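How to oil a wooden benchtop

Updated October 2018

Quick one, a few people asked. Works for tables too.

What you need
Food-safe oil (I use Culier, any mineral oil is fine)
Sandpaper, 180 and 240 grit
Lint-free rags, old t-shirts are good
Gloves if you're fussy

Clear everything off. Wash with warm water and a tiny bit of dish soap, then let it dry overnight. Properly dry – damp wood goes blotchy.

Sand with the 180, always along the grain. Then the 240. Don't lean on it. Vacuum, wipe, vacuum again. Dust gets evrywhere so shut the pantry.

Pour a bit of oil in the middle and spread it out with a rag. Thin coat. Leave it roughly 12 hours, wipe off whatever's sitting on top, go again. Four coats if the wood's never been done, two for a top-up.

Ends and edges drink more than the top, so go back over them. Same around the sink cutout.

Rags – lay them flat outside to dry, never scrunched in the bin. Some oils heat up on their own and can catch fire. Manon Gauthier left a comment about this last December and she's right, should of been in here from the start.

Water rings: light sand, dab of oil, done. Dark stains by the tap are harder, will do a seperate page.
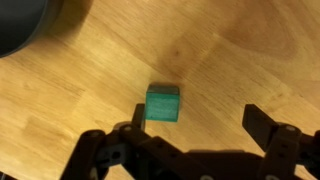 Keep hot pots off it for the first week and wipe up spills quick. Colour settles after seven days or so.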